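犬舍工作笔记
三月,晨班后补记

昨晚风大,东侧犬舍的卷帘没锁到底,早上进去地面有积水,三号到六号间都拖了一遍。狗没事。卷帘的卡扣已经松了,先用绳子绑着,等维修。

今天主要记喂食改量的事。上个月开始把成年犬的干粮从Korner换成Addo,原因是Korner那款涨价,供应又不稳,两次送货都少了袋数。换粮按老办法,七天过渡,前两天四分之一新粮,中间三天一半,后两天四分之三。大部分狗适应得可以,便便成形,没有拒食。有两只例外:

Ternia(黑色母犬,七岁左右,主人搬进不许养宠物的出租房后送来)换到一半时开始软便,退回四分之一的比例,多停了四天,再往上加就好了。以后老年犬一律按十一天过渡,不要赶。

小灰(还没正式起名,从Ultcombe那边转来的)软便一直不好,查了粪样,是贾第虫,跟换粮没关系。已隔离用药。同间的垫子全部高温洗过,碗单独泡消毒液。隔离间的拖把挂红色绳,别拿到外面用,上周我在走廊看到过一次。

用量记录:换粮前一个月干粮总消耗3,331(单位都是杯,用大号量杯,平口),换粮后一个月3,181。看着是省了,但是前一个月在舍的狗多,不能直接比。Aitana Pacheco建议按每只狗每天折算,我同意,从这个月起每天早上在白板上写在舍数,晚班抄进本子。之前的在舍数只有入舍登记能倒推,我抽空补。

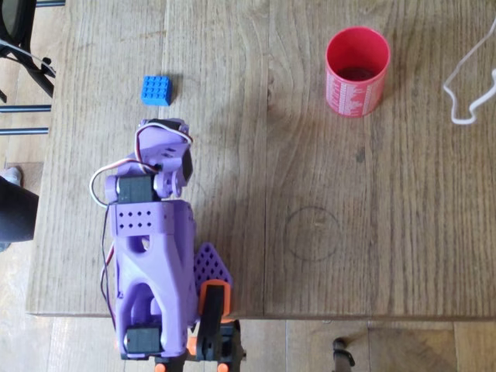

另外量杯要统一。现在厨房里有两种,一种是Korner送的,一种是后来买的,刻度对不上。我把两种都装满平口倒在秤上称了几次,Korner那只每杯多出不少。旧的已经收进柜子上层,请大家不要再拿出来。如果哪只狗的喂食卡上写的还是旧杯数,按卡背面的克数喂,卡我这周内改完。

体重。今天称了能称的,怕秤的几只没勉强。办法还是先称人,再抱着称,相减。大型犬用走廊的平台秤,上秤前一定先归零,上次忘归零,害得一只拉布拉多的记录凭空重了两公斤,以为是水肿,白白约了一次兽医。Ternia比入舍时轻了一点,下周再称,继续掉就查牙。她吃硬粮时总往左边嚼,我怀疑右上有坏牙。

登记和送养
这个月打电话来问能不能收狗的,登记到62通,其中写明原因是钱的有40通。有的是房租,有的是看病的钱,也有人就是说粮买不起了。最后这一类,我觉得应该先问对方愿不愿意领粮,狗留在家里。以前我们接电话的表上没有这一栏,Aitana已经加上,放在“送养原因”下面。接电话的人请照着问,语气平常些,有几位说到一半就挂了,大概是觉得难为情。

Korner剩下的没开封的干粮可以拿来做领粮用,保质期还有半年。分装时袋子上写清楚品名、克数和分装日期,开过封的不要给出去。罐头不多,先留给舍里吃药的狗。

领养方面,昨天下午来看狗的一家人对五号间的兄弟俩感兴趣,家里有个四岁的孩子,院子围栏偏低。我跟他们说围栏要先加高,再带孩子来见一次,不着急定。哥哥护食,这一点已经当面讲过,也写进了资料页。弟弟没有这个问题,但是离开哥哥会叫,分开送养的话要有心理准备。

行为
七号间的小猎犬还是一听见开门就扑门。这两天试的做法是:到门口站定,不说话,等四只脚都落地再开,扑了就退后一步重来。第一天早上重来了很多遍,今天早上明显少了。请所有班次照同样做法,只要有一个人图快直接开门,前面就白练。零食用切小的熟鸡胸,放在门边挂的小罐里,用完的人补上。

夜里的叫声:把收音机放在走廊尽头,音量调到三,九点关灯以后再开一小时。试了几天,靠里几间安静些,靠门的没差别。可能跟外面路上的车有关,下回试试把靠门那间的玻璃下半截贴上磨砂纸。

待办
卷帘卡扣报修。
喂食卡改克数。
小灰第二次粪样,停药后再送。
Ternia复称,约看牙。
倒推换粮前后两个月的在舍数。
磨砂纸要买防水的那种,上次买的一拖地就卷边。
消毒液还剩一桶半,跟下次的粮一起订。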